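Teaching a robot arm by hand or by remote: workshop tips for the conveyor table

These notes are for people who have a small arm, a small belt conveyor and a free evening. I wrote them first for my colleagues at Stekell, then for the evening group in Ternasby, and they asked me to put them on one page. Please take what is useful to you.
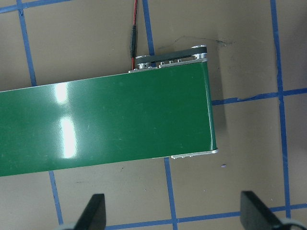
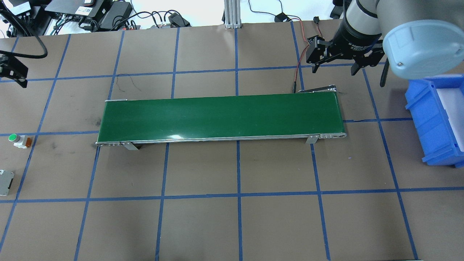
The belt and the gripper, at the wrist and from higher up.

Page last changed: 9/11/21 by Danjuma Akinola

Before you begin

Clean the belt with a damp cloth and let it dry. A shiny green belt gives back the ceiling lamps as white patches, and in the wrist view such a patch can hide a small part completely. Switch off the lamp directly over the table, or move it to the side, and look again through both cameras before you record anything.

Mark the table with tape. We use blue tape in a grid, and it helps the person more than the arm. When I say "start with the part in the second square from the front", everybody puts it in the same place. Press the tape down well with a spoon. If a piece lifts near the conveyor, change this piece the same day.

Look where the motor wire goes. Ours is a thin red and black pair which comes to the conveyor from the back of the table, and the fingers should never pass between it and the drive. Keep the toothed belt and its pulleys free also. Sleeves up, no rings, long hair tied.

Guiding by hand

This is the way I recommend for the first lesson. Put the arm in free mode, hold it above the gripper with one hand and support the elbow with the other hand. Do not pull on the fingers. They bend a little, and afterwards the arm remembers a place which is wrong by the same little.

Move slower than feels natural. Stop for one breath over the part, go down straight, close, stop again, go up straight. The stops look silly, but when you play the movement back they are the places where you can see what went wrong.

If your wrist camera sees the fingers, keep your own hand out of its view. I hold from the side, with the thumb behind. It took me around 15 tries before I did this without thinking.

Guiding by remote

For remote work we use the Clavero handset. Put its speed at 200 for learning and leave it there for the first week. The highest setting is 700, and I have used it only with the belt stopped and nothing on the table.

Sit so that your left is also the left of the arm. Many beginners sit opposite, where the view is nicer, and then turn the wrong way at the worst moment.

Use the higher view for travelling and the wrist view for the last small distance. From higher up you see whether the gripper is in front of the conveyor or behind it; from the wrist you see how the part lies between the fingers. Changing your eyes from one screen to the other needs practice – say aloud "travel" and "grip" until it becomes a habit.

Open the fingers wide before you go down. A half open gripper pushes the part along the belt and then you must chase it.

The moving belt

Do not start with the belt running. First show the task with the belt still, then with the belt at its slowest, and only then at working speed. When the belt runs, wait with the gripper a little further along than the part and let the part come to you.

Keep the stop button where your free hand finds it, and try it at the beginning of every session.

Saving your work

Obi, our recording program, gives each demonstration a number and does not reuse the numbers you delete. Our last one was 2,387, so please do not think we have so many good ones! I delete a bad demonstration at once, while I still know why it was bad. A dropped part which you pick up again calmly is worth keeping – put the word "recovery" in its name.

Write in the notebook which lamp was on, which way the belt ran, and who was guiding. In September we lost a whole evening because two persons had shown the same task from different ends of the belt.

When you finish, park the arm high and away from the conveyor, switch off the belt supply first and the arm second, and put a cloth over the cameras.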